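Collecting Demonstrations at the Cladamport Site: Frequently Asked Questions

Who runs the collection programme?

The programme is run by Ranus at its Cladamport site. Yulan Ren is responsible for the schedule and Issa Farah for the quality of the recordings. Partner institutions receive the finished sets through the Brota archive.

What counts as one example?

An example is a single attempt at a single task, from the moment the operator releases the pause pedal to the moment it is pressed again. Attempts shorter than 10 seconds are discarded automatically.

How many examples are recorded for each task?

The target is 325 per task. Experience has shown that roughly 78 of these come from the first week, while operators are still learning the task, and they are labelled as such in the index.

Why are large objects included?

Most published sets concentrate on items that fit in one gripper. Partners asked for objects that need both arms at once, and luggage was added in response. A hard-shell case is wide and smooth, and it offers few places to hold.

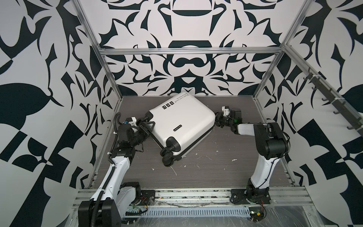
Operators are asked to vary the starting angle of the object between attempts and to leave it where it comes to rest afterwards. Straightening it by hand is permitted only while recording is paused.

Why do the cells have patterned walls?

Wall panels are changed on a fixed rota so that a trained policy does not come to depend on one background. The panel set in use is entered in the session record — please do not change panels part-way through a session.

Are failed attempts kept?

Yes. A dropped or missed grasp is marked as a failure and stored with the rest. Partners may exclude failures when they request a set.

Who may act as an operator?

Any member of staff who has completed the Garrido induction and a supervised session. Visiting researchers should apply in writing to Eulalia Iturra. Applications for the March intake are now open.

What should I do if an arm stops during an attempt?

Press the stop button, note the attempt number and inform the duty engineer. Operators must not reach into the cell until the engineer has confirmed that the arms are disabled.

Can I request a new task?

Requests are considered once a quarter. A request should name the object, describe the start and end states, and state whether one arm or two will be needed.

Related pages
Operator induction: what to bring
Labelling guide for two-arm tasks
Requesting a set from the Brota archive
Session record form and notes

Contact the Data Collection Office, Ranus, Cladamport | Page reviewed January 2026 | © Ranus | Back to top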